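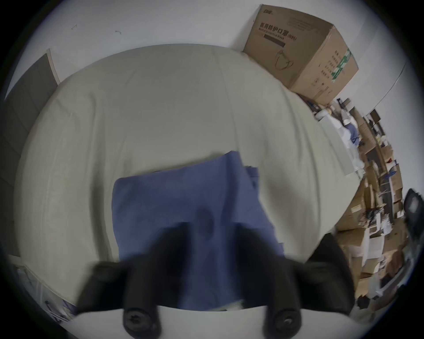
Folded blue cloth, N95 box behind it

Posted by Zyanya Cuevas, Mar 4, 2020
Hi all! I fold and sort linens at Keveo (going on 7 years) and they're bringing in folding machines this October. My manager says nobody loses hours, but we're all going to be "retrained" and she can't tell me for what. Has anyone been through this? Do I ask for it in writing or just wait?

Iraís Mendoza
Ask now, in writing! When we got ours at Andudari I went from folding to feeding the machine and pulling out whatever it messed up. My hands hurt less, but I stand in one spot all shift and I miss talking to the girls across the table. Also ask who sets the pace. Ours was set at 400 pieces and we had to fight to get it lowered. 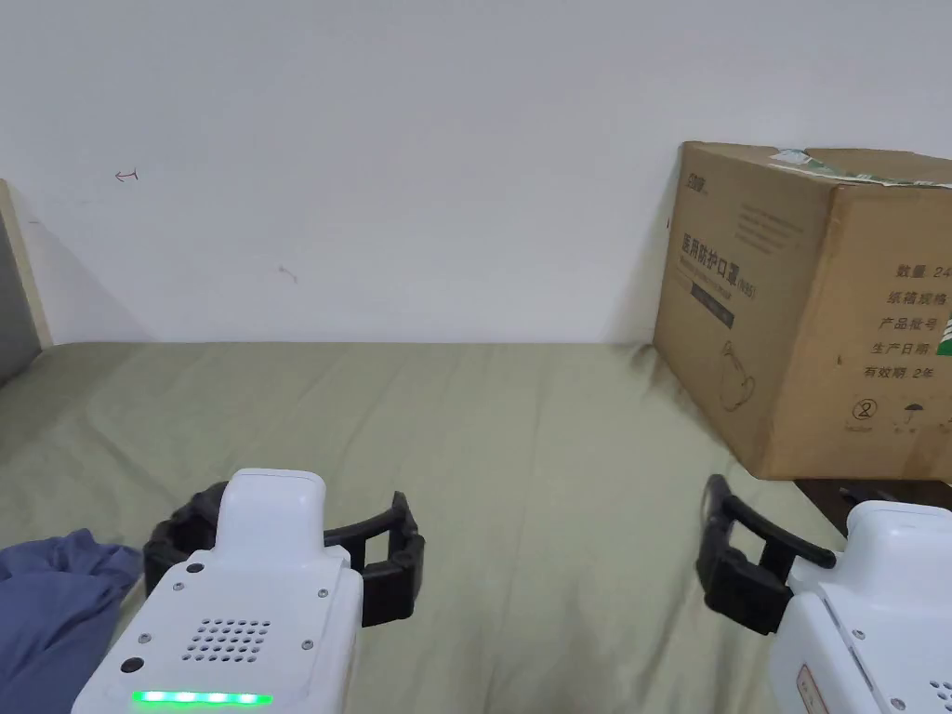 Will my pay change if a machine takes over the folding?
That depends on your job title, so get the new title and the rate on paper before you start any training.

Vangelis Stamatopoulos
same at my place, they said 8 weeks of training and it was more like an afternoon lol. learn how to clear the jams, those are the people they keep calling in

Zyanya Cuevas
Thank you both, I'm emailing her tonight (the pace thing hadn't even crossed my mind).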